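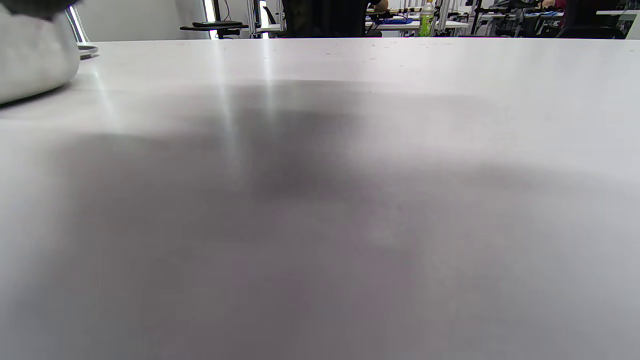
The white tabletop, with a shadow lying across it.

Amotlow: stovetop recipes as people tell them

Version 2, released 2 Dec 2019
Maintained by Afroza Bhattacharjee, Livbridge

Welcome, and thank you for stopping by! Amotlow is a collection of recipes for one-pot cooking on the stove, written down as closely as I could manage to the way people say them out loud. Soups, rice dishes, beans, stews, a few puddings, and one jam that got in because I liked it. If you've ever asked a relative how to make something and been told "oh, you just cook it until it's right," then you already know most of what this project is about.

I started it because my mother's dal recipe exists in four versions in my own handwriting and none of them tastes like hers. The printed recipe has a shape we all learned somewhere (list of ingredients, numbered steps, serves six), and a lot of what a good cook knows falls out when you pour it into that shape. What the onions should smell like. When to put the lid on and when to leave it crooked. How you can tell from the next room that the pot wants attention. So I asked people to talk, and I typed.

What you get

The release is a folder of plain text files plus one spreadsheet that ties them together. Each recipe has three pieces. The "told" file is the recipe in the cook's own words, with the wandering left in. The "short" file is my attempt at a usable recipe made from it, with amounts where the cook gave amounts and a blank where they didn't. The "notes" file holds everything else: where the cook learned the dish, what they think other people get wrong, arguments with a spouse who was in the room at the time (these are some of my favorites).

The spreadsheet has a row for each recipe, and these are the columns:

recipe_id: a short code, the cook's letters and then a number
dish: what the cook calls it, spelled how the cook spells it
cook: a first name or a nickname, whichever they picked
told_in: the language or languages the cook was speaking
pot: the kind of pot named, if one was named
lid: on, off, crooked, mixed, or not said
doneness: the words used for knowing when it's finished
time_said: cooking time in minutes, only if the cook gave one
see_also: other recipes that are relatives of this one

Blanks are real blanks. If time_said is empty, the cook didn't give a time, and I have not gone back and filled it in from a cookbook. Please don't treat an empty cell as a zero. I did that once myself while making a chart, and it gave me a lovely average for rice that would have broken somebody's tooth.

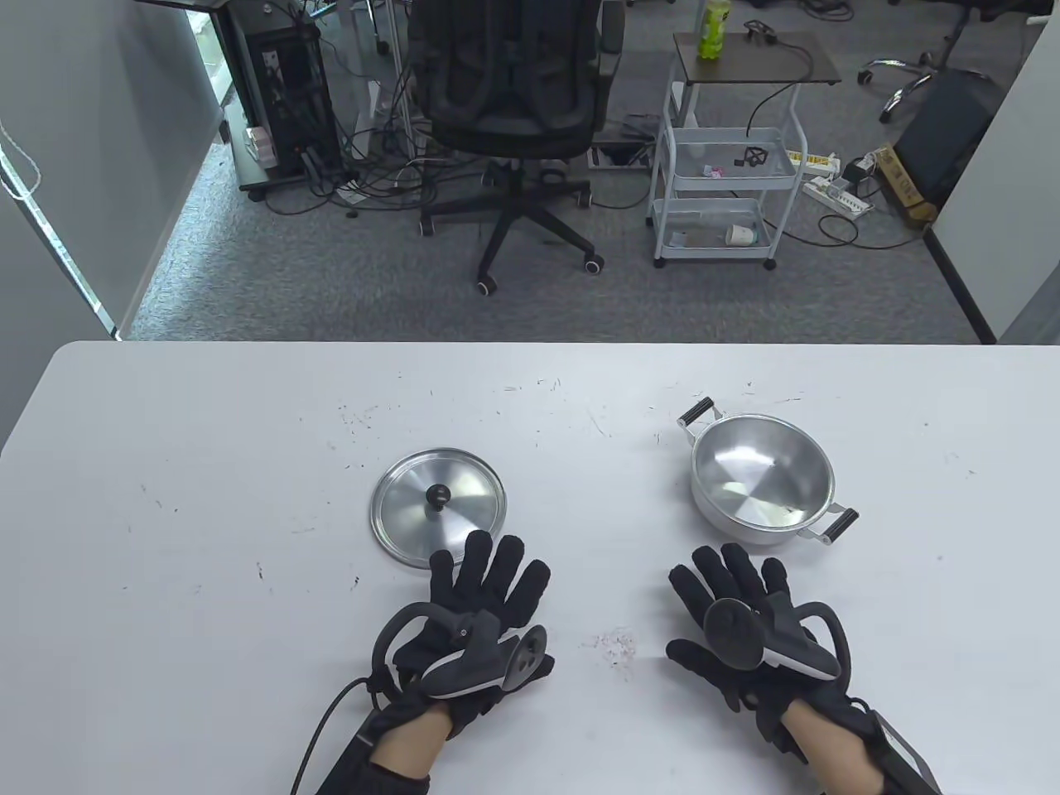 A word about the lid column, as it gets the most mail. I didn't plan to have one. In the first version it was buried in the notes, and then a reader named Benedetti wrote me a long and very good letter pointing out that cooks who never mention a time will nearly always tell you what to do with the lid. I went back through everything and it's so. People say "lid on and walk away" or "don't you dare cover it" with far more confidence than they say anything about heat. "Crooked" covers every way of leaving a gap, including the wooden spoon laid across the rim and the folded dish towel. "Mixed" means the lid changes partway through, and you'll want to read the told file to find out when.

Who is in it

There are 38 cooks. Most of them live in Livbridge or used to, and I found them the way you'd find anyone in a town this size, by asking the last person who else I should talk to. That is a friendly method and a lopsided one. The collection leans toward people over sixty, toward families who go to the same two churches and the one mosque, and toward folks who like to talk. Quiet cooks are badly underrepresented, and I suspect they may be the best ones. There is very little here from anyone who learned to cook off a screen, which is a whole way of learning that deserves its own collection.

Everyone agreed to have their words shared, and everyone got to read their files before they went out. A few people asked me to take out a name or a family story, and I did so without marking the place. Two cooks changed their minds after version 1, and their recipes are gone. If you have an old copy, I'd be grateful if you deleted it and worked from this one.

How the recipes were taken down

I sat in kitchens with a recorder and a notebook, usually while the dish was being made and sometimes just over coffee. A typical sitting ran 40 minutes, though bean people need longer. I typed up the recordings myself, and then the cook and I went over the typing together. Where a cook switched languages in the middle of a sentence I kept the switch and put an English gloss in square brackets. The glosses are mine, and the Bengali ones are much better than the others.

I kept "um" and "you know" when they seemed to matter and dropped them when they didn't. That's a judgment call and I wasn't perfectly steady about it. The earlier files are fussier. By August I had relaxed quite a bit, and you can probably hear it.
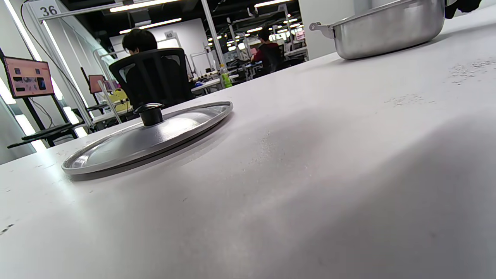 Amounts were the hardest part. "A glass" of rice is whatever glass lives in the rice bin. Where a cook let me, I measured their glass, their palm, their good spoon, and the result is in the notes file under "measures." Where they laughed at me, I left it. Please don't convert a handful in one cook's recipe using another cook's hand!

Things it's good for

Cooking supper, first of all. I've also heard from a high school English teacher who uses the told files to talk about how instructions work, and from a woman who prints a recipe each week in large type for her father. If you study language, the doneness column may be a nice place to start: "until it sighs," "until it stops arguing," "until the spoon leaves a road."

Things it isn't good for

Please don't use it for food safety. These are home cooks speaking for themselves, and several of them leave rice out on the counter in a way I would not put my name to. The jam has not been tested for canning. It shouldn't be used for nutrition numbers either, for the reasons in the section on amounts. And it can't stand in for the cooking of any whole country or faith or people. When Savero (his nickname, after a grandfather) tells you there is one right way to make lentils, he means in his house. 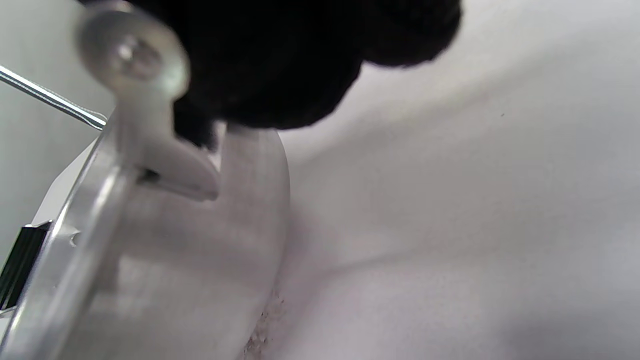

Known problems

The see_also column only runs one way in places, so a recipe may point to a cousin that doesn't point back. Some of the dish names carry accents that get mangled when the spreadsheet is opened in older programs; choosing UTF-8 at import fixes it. The pot column is a mess. "The big one" appears as a value, and so does "my sister's." I tried sorting these into sizes and gave up, so if you have the patience for it, I would dearly love the help.

There's also a soup in the collection twice under different spellings. I know about it. The two tellings come from a mother and a daughter and they disagree on nearly everything, so they've both stayed.

Using and sharing

You may copy, cook from, reprint, and adapt anything in the folder so long as it isn't for sale. Keep the cook's name with the recipe, please, in whatever form the cook column has it. If you quote from a told file, quote it straight and don't tidy the grammar.

A credit line might go: Bhattacharjee, Afroza. Amotlow: stovetop recipes as people tell them. Version 2. Livbridge.

Corrections are welcome by mail or through the contact page. Tell me the recipe_id and what you think is wrong, and I'll check the recording before I change anything. If you made a dish and it came out funny, write to me about that as well, and mention what you did with the lid.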